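机箱顶上的货架

2018年10月31日

从车站下来,沿着河走到头,再穿过一个停满旧自行车的院子,就是Avitstead。这地方早年是印染作坊,后来隔成许多小间,租给做木工的、修琴的、烧陶的,还有一群下了班就往这里钻的机器人爱好者。我第一次去是九月,河边的桂花刚开,楼道里却是一股切削液混着咖啡的味道,说不上好闻,可待久了竟也觉得亲切。

他们管自己手上的这个项目叫Lolerel,名字怎么来的,问了一圈,每个人给我的说法都不一样,我索性不再追究。项目要做的事说起来很小:让2条机械臂像小铺子里理货的伙计一样,把罐头一个一个码到高处的台面上,码得整齐,拉环朝上。小铺子的老板娘一边跟熟客聊天一边就做完了的活,换成机器,却足足占去了一群人的整个夏天,外加半个秋天。

我原以为难在“抓”。圆柱形的东西,两根手指一夹,能有多难呢?真站到旁边看上一个晚上,才晓得难处多半在松手的那一刻。手指张得快了,罐头跟着一侧的指尖挪过去一点;张得慢了,又会蹭到旁边已经站好的那一个。罐头跟罐头之间留的缝,比手指厚不了多少,人手伸进去会自己让一让、侧一侧,机械手不会,得有人替它把“让一让”写成一行行的程序。工坊的墙上贴着一张纸,记着每回失败的样子,字迹潦草,有的后面还画了小小的哭脸。我去的那天纸上已经记到第201条,写的是“放好了,收手时又带倒”。

给它们盖的那间“小屋”,倒是我最喜欢的部分。架子是铝型材搭的,三面围起来,里头糊了花墙纸,淡紫的底子上开着雏菊和郁金香似的黄花,乍一看像谁家外婆的卧室。墙纸是从一家要关门的店里淘来的尾货,便宜得不像话。起初也有人主张刷成白墙,说干净,摄像头看着省心,争了两个晚上,最后花墙纸赢了。理由说来也实在:真正的厨房和店铺哪里有那么干净的背景,要是机器只在白墙前面认得罐头,换个地方就得从头学起。我想,这大概也是在家里做东西的人才会有的脾气,一面算着账,一面总要给自己留一点好看的。

充当货架的是一只浅灰色的金属箱,竖起来放,正面底下有两列散热孔,顶面平平的。高度合适,分量也够,碰一下不会跑,于是就用上了。共用工坊里的东西大抵都是这个命,本来该做什么用没有人记得,哪天被谁顺手拎过来,便一直做了下去。隔壁修琴的那位来借过一回夹具,临走看了半天,说这箱子敲起来声音不错,大家笑了很久。

机械臂的底座固定在一根长长的铝轨上,下面是灰色的线槽。走线走了三遍。第一遍图省事,线直接顺着臂身绑过去,胳膊一抬就扯得紧紧的;第二遍留得太长,转身的时候又会挂住。现在的做法是套一层黑色波纹管,用白色扎带隔一段固定一下,在关节的地方留出一个弯。这个弯到底留多大,没有公式,全凭手感,他们说起来的神气就像家里长辈说盐放“少许”。腕上各装了一个小摄像头,支架是白色的,自己打印,断过几回,也改过几回,如今的样子胖墩墩的,不大秀气,但是结实。

教它们干活的法子,听起来也有几分像带徒弟。人先做一遍,机器记下来,再做一遍,再记。罐头的位置每次挪一点,有时靠里,有时靠外,有时索性让它躺着,看机器怎么应付。他们给自己定的数是500遍,做满了才肯谈下一步。一晚上下来,腰酸是免不了的,罐头的标签也磨得起了毛。有一批甜水罐头在这个过程里陆续进了大家的肚子,换上新的,又得重新适应,因为牌子不同,粗细也差一点点。我分到过一罐,甜得很,配工坊里的浓茶倒正好。

两条胳膊一起上,又多出一层麻烦。单独一条,再笨也只会撞货架;两条凑在一处,便要讲究谁先谁后。最早的版本里它们很客气,客气到谁都不动,停在半空互相等着。后来改得积极了些,又常常争同一块地方。眼下的规矩是一条往货架上送,另一条在旁边候着,等前一条退开了再进去。看久了会生出一种错觉,以为它们当真在彼此谦让,其实无非是几个等待的条件写得周到。

同在这栋楼里的还有一个叫Imusska的小组,专门做旧缝纫机的电动改装,两边常常互通有无,螺丝、轴承、半卷胶带,借来借去早就理不清了。Arnaud则是楼下的小吃店,关门晚,汤面味道一般,却是Lolerel许多主意的出生地。我在那里见过一张沾了油的餐巾纸,上面画着手指该从哪个角度进去,后来这张纸被压在工作台的玻璃下面,算是正经图纸。
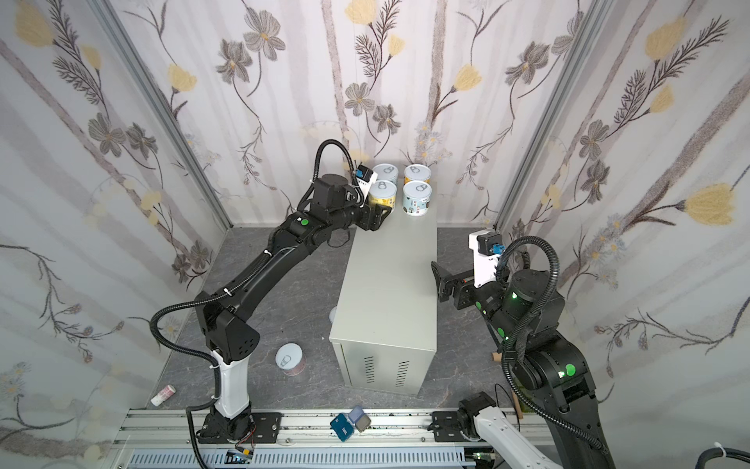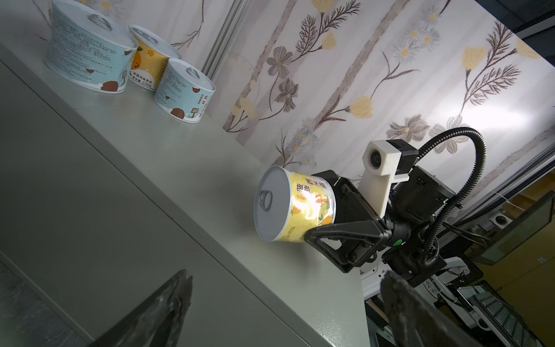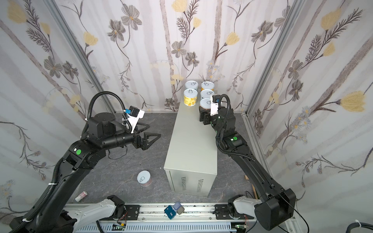 Lolerel的小屋:花墙纸前,机械臂与带拉环的罐头。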